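Hillura Gallery: Apple and Bowl, Room 28

Page updated Oct 21, 2023

This page collects material on the apple and bowl exercise, one of the tabletop activities in the Hillura series. The activity uses a single piece of fruit, one bowl and a clear work surface. The object of the exercise is to move the fruit into the bowl and set it down without a drop. Entries for the cup, the sponge and the folded towel are kept on separate pages.

Fruit

Apples are bought by the bag and sorted by size before use. Streaked varieties are preferred over solid red ones. The pattern gives each apple a side that can be told apart from the others, so a turn of the fruit between start and finish is easy to read. Fruit with soft spots or a split skin is set aside. Stems are left as they come – some apples have one and some do not. Weight is written on the session sheet to the nearest gram, and anything over 300 grams is returned to the bag.

Bowls

The bowl must be wide enough to take the fruit with a finger's width to spare all the way around. A rim in a contrasting color is useful on a white surface, where a plain white edge tends to disappear under strong light. Bowls are wiped at the end of each session and stored upside down. Chipped bowls are not used.

Table

The table is wiped with a damp cloth and dried before the fruit is set out. A smooth top lets a round apple roll, so the fruit is placed with the stem cavity up or tilted slightly to one side. Starting positions are varied from one run to the next and are not marked on the surface. Runs are numbered in the Joseph log, which for this activity starts at 1000.

Pictures

Bright white background, with the fingertips close to the same height.

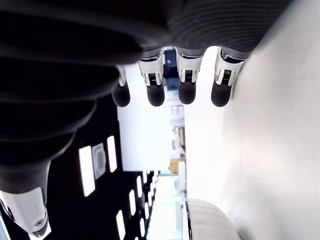
Apple on the white tabletop, stem cavity visible. Part of the black-rimmed white bowl is at the far right.
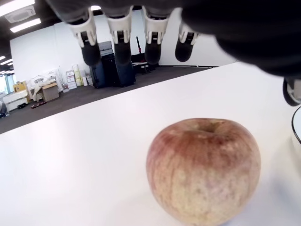
The apple close up, with a curved black rim low on its left side. A person in a headset is behind the table, both hands raised.

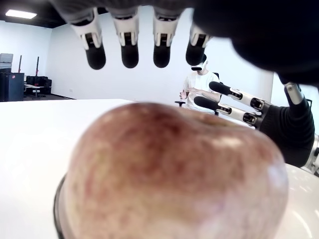 Related pages

Skimetti: cups and saucers on the same type of table
Flurkon: towel folding, short and long side
Joseph log: run numbers and session sheets, up to entry 1616

Notes on storage

Apples keep longest in the cold drawer, away from onions. They are taken out an hour before a session and dried with a paper towel. Fruit that has been handled in more than one session is composted – it is not put back in the bag.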